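My sewing box is a toolbox now

18 Apr 2026

For many years I kept my sewing things in a biscuit tin. It was round and it was beautiful, and every time I needed one button I had to turn the whole tin over on the bed. In February the lid finally did not close any more, and I decided to look for something better.

I looked first at real sewing boxes. They are lovely in the shops, with small cushions inside and flowers on the cloth, but for me they were too small and too expensive. My friend Imani Tanui said to me, why don't you take a toolbox? She keeps her paints in one. I was not sure. In my head a toolbox is for a person who repairs cars. But I had one already, from when I moved into this flat, and inside it there were only two screwdrivers and a bag of screws that I could not explain. The screwdrivers went to the kitchen drawer, where everybody looks for them anyway.

The box is black below and has a very green lid. It is not a pretty green. My sister Aparecida saw it and asked if I was starting a gardening business. But it opens wide, and the lid stands up by itself if I put the box near the wall, so I don't need to hold it with one hand while I search with the other. This was always my problem with the tin also - I was holding the lid between my knees.

It took me one long afternoon to decide what should go inside. I made first a pile of everything on the floor, and then I was ashamed, so I made some rules.

The thread. I had 453 metres on one big reel of white, never opened, which I bought because it was cheap. I kept it. I also had many little reels from hotel sewing kits with perhaps one arm of thread on each, and these I threw away with no regret. The colours I use most are black, white, dark blue and brown, so there are four good reels and the others live in a bag.

The buttons. My mother gave me her buttons when I left home and I will not tell you how much they weigh. I separated the shirt buttons from the coat buttons and the rest I put back in the biscuit tin. So the tin has still a job, and I am happy for it.

The scissors. This is the subject where I become strict. In our house the same scissors were used for cloth, for parcels, for chives and one time for a plastic bottle. Cloth scissors should cut only cloth, my teacher Maiara Mendonça repeated this in every lesson of the evening course, and she was right. When you cut paper the blades lose their edge, and then they chew the cotton and don't cut it. So now the toolbox has a pair of scissors which are not allowed to leave it for parcels. They are black and green like the box. I didn't plan this, but I admit that it pleases me.

Before I put scissors away I always open them and feel carefully if there is fluff or sticky tape on the blades. If there is, a cloth with a drop of oil is enough. Please do it slowly, and not when you are also watching the television.

The needles. I lost some years of my life looking for needles on the carpet. Now they stay in a piece of felt folded like a small book, and the felt goes always in the same corner. The pins have a small jar with a screw lid.

The soft toys are another story. My nephew brings them to me for repair, and so does the daughter of Janaka Wanigasekara from the second floor, so there is usually an animal waiting on my table. Most of them have the same illness: the seam opens under the arm or at the neck. For this you need a ladder stitch, strong thread, and a little patience with the filling, which wants to come out. I cut the old broken threads first, very near to the cloth, and only then I begin to sew. If you leave the old threads, they make a knot under the new seam and the child will find it with his finger immediately.

One thing I would do differently. I should have wiped the box properly before I started to use it. The bottom has old scratches and there is dust at the back where the lid joins, and dust goes straight to white thread. I will cut a piece of cotton to lie on the bottom, perhaps from the old curtain.

My table also needs attention, and the wall behind it needs paint. Ronaldo from downstairs promised me the rest of his white paint. We will see.

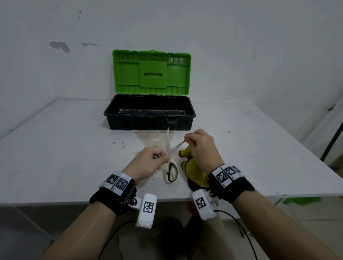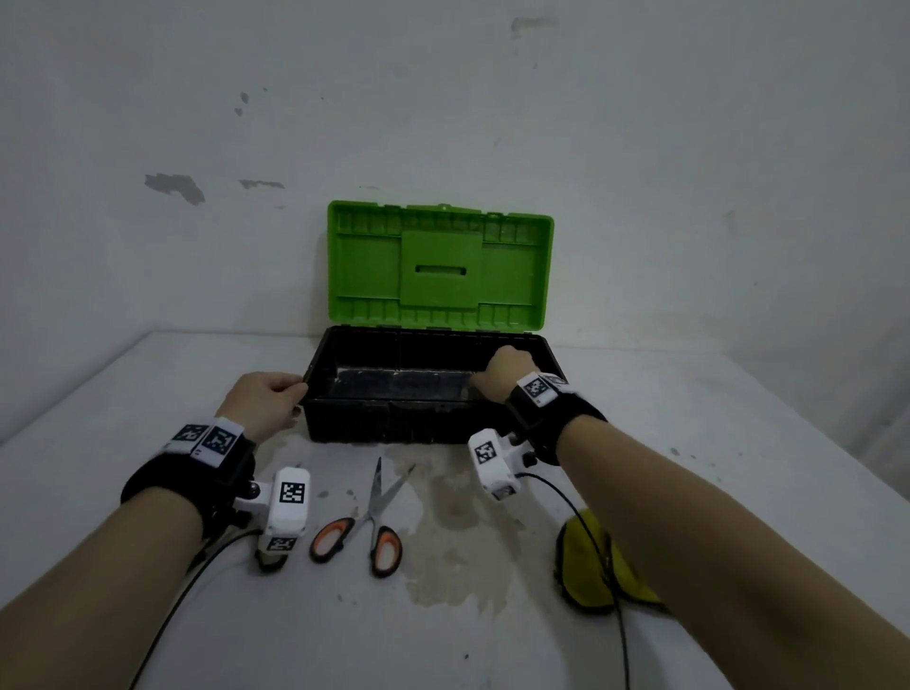
The green-lidded toolbox on my white table. The scissors and the yellow plush toy are in the first photo.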